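4.2 Where the bottles go

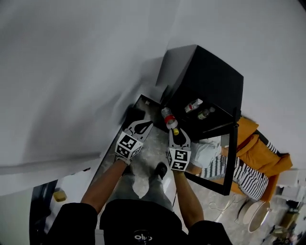 Figure 3. A bottle with a red label and yellow cap in front of the black cabinet; two more bottles are in the open compartment.

I want to spend a little time on bottles, because they gave us more to think about than any other kind of object in the study. When I planned the coding scheme I had bottles down as an easy case. They have a shape everyone knows, they stand up by themselves, and I figured people would put them in the kitchen and we'd move on to the hard stuff (cables, mostly). Then I started going through the living room sessions and found bottles all over the place — on shelves, beside armchairs, under side tables, and very often inside some low piece of furniture that was bought for something else.

The cabinet in Figure 3 is a nice case. It's a black cube against the wall, glossy on the top and side, with an open compartment. One bottle with a red label is lying on its side in there, and one with a green label is next to it. The third bottle is right in front of the cabinet, held by the neck. In our scheme that makes the compartment a "mixed" spot, meaning it already holds at least one thing of the same kind as the object being handled, and at least one of those things isn't upright.

I added the mixed code halfway through, after the first 193 clips had been labeled, so we had to go back and redo those. It was dull work and I'd do it again. Before that we only had "home spot" and "drop spot," and an open compartment at floor level kept landing in both. My co-coder at Gitport wanted to call it storage every time. I kept wanting to call it a drop spot, mainly from looking at my own living room, where the lowest shelf gets whatever I'm holding when the phone rings.

Across the full set we coded 3480 object placements, and 583 of them involved a bottle of some sort. Of those, 300 ended at a spot below knee height. I had expected far fewer! In the kitchen sessions the bottles mostly went up onto counters, so the low placements come largely from living rooms and hallways, and open cubes and baskets account for a good share of them.

We also wrote down what else was on the floor nearby. In Figure 3 there's a coiled white cable next to a round white basket, and I've coded that cable as "loose, near container," which is a label I ended up using so much that I gave it a keyboard shortcut. We left furniture like the orange armchair out of the counts entirely, but kept a note of any blanket or cushion, as soft items get their own treatment in Section 4.3.

One thing I'm still not happy with is how we handled bottles lying down. The Trisik checklist, which we borrowed for the first round, treats any bottle on its side as out of place. That seems too strict to me. A low compartment may not have the height for a tall bottle, and plenty of people lay them flat on purpose. We didn't measure the inside height of the furniture, so I can't sort the two cases apart, and the lying-down figures in Table 5 should be read with that in mind. For the second round we've added a height field to the sheet, plus a separate box for whether the cap is on.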